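Re: [sim-kitchen] Sink scenes: what counts as a usable episode?

Tuesday, September 13, 2022

To the list,

Replies inline, then a proposal for the next batch. I maintain the collection side of Skullis, so treat the parts about recording as settled practice and the parts about training as opinion.

> We pulled the September release and tried to train a pick-and-place policy
> on the sink scenes only. Two problems. First, many clips seem to contain long
> stretches where nothing in the basin moves. Second, the views disagree
> with each other about where the target is, or do not show it at all.
> Are we loading the wrong streams, or is the data like this?
> Also, is there a rule for what gets thrown away?

You are loading the right streams. The data is like this. The release has 1193 episodes across all kitchen layouts, and the sink layout is the one where the views differ most. All of them are rendered from the same simulator state, so a mismatch in step index on your side will show up as a disagreement between views. Check that first.

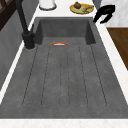
Idle stretches come from the operator. We record from the moment the episode resets until the operator presses the end key, and we do not trim on the server. A person reading the instruction, moving the hand over to the work, and changing their mind about the approach all end up in the file. From the side view over the drainboard, a frame where the black gripper is up past the far right corner of the basin and only a bit of orange-red rim shows in the sink is a normal frame. It should stay in the set. If you drop such frames, the policy has little to learn from about how to begin a reach when the target is mostly hidden by the step down into the basin.

What you can drop safely is repetition. Goson, our loader, has a filter that compares joint positions between consecutive steps and skips a step when the change is under a threshold. It is off by default. The filter looks at joints only and never at pixels, and this matters for the sink layout because two images can look nearly the same while the arm is in motion outside the view.

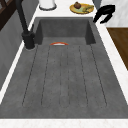 Turn the filter on for training and leave it off for evaluation. With it on in both places, the timing of the replayed actions no longer matches the simulator clock, and grasps close early. We lost 33 evaluation runs to this before the setting was split in two.

> The front camera is sometimes pointed at the window. Is that a bug?

No. The front view is attached to a movable head, and the head pose is stored per step under the same index as the joints. Some operators look up between attempts. The result is a frame that holds window panes, a strip of the white surface below them, and the top of the faucet, with no arm and no target in it.

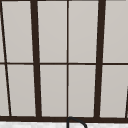
## What to do with frames that miss the target

Three options have been tried.

1. Drop them. Simple, but it cuts holes in the sequence, and a policy that takes a history of frames will see jumps.
2. Keep them and mask the image loss. This works if your model has more than one view as input. The side view carries the step.
3. Keep them as they are. The policy learns to look away from the work, sometimes for long periods.

We use the second. The mask is computed from the simulator segmentation, so there is no hand labeling. A step is masked when the target covers fewer than 40 pixels in the front view. The number was picked by eye on one layout and I would not defend it for another.

Pavliuk, the older annotation tool, writes its own visibility flag. Please ignore it. It was computed from the target's center point, and a plate with its center behind something else is flagged as missing even when half of its rim is in plain sight.

> What is the red ball in some of the front views? Our detector keeps
> labeling it as fruit.

It is the hand marker. In the front view the gripper is drawn as a red sphere at the tool position, and the operator steers by it. It has no collision geometry and does not touch anything. In the step attached below, the marker hides the left part of the plate in the right-hand basin, which is the usual failure for any detector that runs on this stream. There is a second export with the marker hidden, same step indices, and detectors should be trained on that one. Policies can use either, provided the same one is used at test time — mixing them is the most common mistake in the support queue. 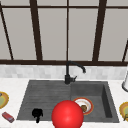 ## Rules for rejection

Since the question was asked, the current list. An episode is rejected if any of these hold:

- The simulator reports an object below the counter height at the end.
- The end key was pressed before any contact between gripper and object.
- The step index has a gap in any stream.
- The instruction text is empty.

A failed grasp is not a reason to reject. Failed attempts followed by a second try are kept and tagged `retry`, and in our runs they help more than an equal number of clean episodes. I have not tested this outside the sink layout.

## Proposal for the next batch

I would like to collect the next batch with 4 changes:

- Fixed starting head pose, so that each episode opens with the sink in the front view. The operator can still move the head afterward.
- The marker drawn as an outline, with the filled version kept as an option.
- A `begin` key separate from reset, so that reading time can be removed without guessing.
- Random placement of the items on the counter beside the sink. At present they hardly move between episodes, and a policy can use them as landmarks.

The last one needs a check from whoever runs the Skillora benchmark, as its sink tasks assume the present layout. If the benchmark has to stay fixed, we can put the random placement in a separate split and leave the main one alone.

Please send objections to the list and not to me directly, with an episode number and step index where there is one. Reports without a step index take a long time to reproduce.

Skullis collection maintainer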